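Mikari long-body rollerball, black: review
September 2, 2018
Filed under: Pens and paper

I bought the Mikari because my old pen had become too short for me. It was a pocket pen, fine for signing for a parcel, but the end of it dug into my hand after a page. The Mikari is sold as a pen for people who write at a desk. It measures 143 mm on my ruler with the cap on, and most of that is barrel.

Mine came from Prola, who had it in black and in a dark green. I took the black. It arrived in a thin card sleeve with two refills, one already fitted and one spare. There was no box and no instruction leaflet. The refill is a common size, so you won't need to go back to the same shop when it runs out.

I have used it for six weeks, mostly for letters, meeting notes and the household accounts, which I still do by hand.

Writing

The line is a proper black. On ordinary copier paper it goes down evenly and starts straight away if the cap has been on overnight. If I leave the cap off while I take a phone call, the first letter afterwards is usually faint and I have to go over it. Ten minutes or more and it needs a scribble on the corner of the page.

It is a medium point, and my handwriting is on the small side. The loops of my e's fill in if I go slowly, because the ink keeps coming while the tip rests on the paper. At normal speed this doesn't happen. There is a fine refill available and I've ordered one. When it comes I'll add a line at the bottom of this page.

Drying is average. I'm right-handed and don't smudge much, but I gave it to my sister, who is left-handed, and she had a grey edge to her palm after half a page of a pad by Hetport. On the copier paper she did better. Left-handers who already avoid rollerballs should go on avoiding this one.

It doesn't skip on long downstrokes. I ruled lines with it against a steel rule as well, and there was a slight blob where each line stopped. For ruling I would use something else.

Paper

The pen is fussier about paper than about anything else. Copier paper is fine on one side only, with a shadow on the back and the odd dot where I've put a full stop. The Hetport pad has a smoother surface, so there is no show-through at all, but the ink sits on top and takes its time. Cheap lined refill paper feathers, and so do the backs of envelopes. I tried it on a birthday card with a shiny inside and had to prop the card open on the windowsill until after lunch.

I write on a bare wooden table and keep a few sheets underneath the one I'm using. On a single sheet, the grain comes through as a small rattle in the line. This is true of most pens, but a rollerball shows it more than a ballpoint does.

Balance and grip

The extra length sits well behind the hand, and this is the part I like best. The weight is light for the size. With the cap pushed on the back it becomes too long and starts to tip, so I leave the cap on the table, where it rolls. I have picked it up off the floor more than once.

The ribbed part is all above the silver band, and there is nothing like it down where my fingers go. In the warm weather at the end of July my fingers slid down towards the tip and I had to keep moving them back. Since it got cooler I haven't noticed it. Anyone who holds a pen hard would do better with something ridged lower down.

The finish marks. After a week in a bag with my keys there was a fine scratch along one side and a duller patch near the end. It has lived in a jar on the table ever since.

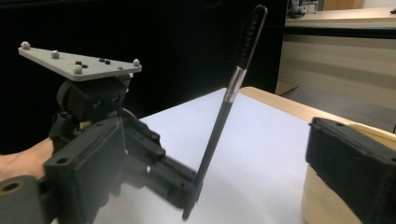 Begoñe Miranda

Black pen on white paper is the combination I use nearly every day, so most of what I've said comes from that. With the Prieto desk pen, which I had for a couple of years before the pocket one, I could write on almost anything and not think about it. The Prieto was a ballpoint, though, and I had to press. By the end of an evening of accounts my thumb was sore. The Mikari needs hardly any pressure, and I can do a three-page letter without stopping.

Against that, the Prieto's refill went on for months. I finished the first Mikari refill in week five and am now on the spare. A heavy writer should buy extra at the same time as the pen and save the postage.

Things I'd change

A cap that doesn't roll, either with a flat side or a small bump on it. The click as it closes could also be firmer. I've twice thought it was shut when it wasn't, and one of those times it was upside down in the jar, so there is now a black ring at the bottom of the jar that won't wash out.

The lettering on the barrel has started to rub off where my finger rests. I don't mind this, but it was quick.

Who it suits

People with larger hands, or anyone who writes at a table for an hour at a time on half-decent paper. For forms, envelopes, shopping lists and anything that goes in a pocket, a ballpoint will do the job better and cost less.

I'm keeping mine for letters. I've gone back to a cheap ballpoint for the shopping list, and the two of them share the jar.

Price: mid-range for a rollerball, refills extra
Colours: black, dark green
Bought from: Prola, paid for by me
Comments are open if you have used the fine refill, particularly on thin airmail paper.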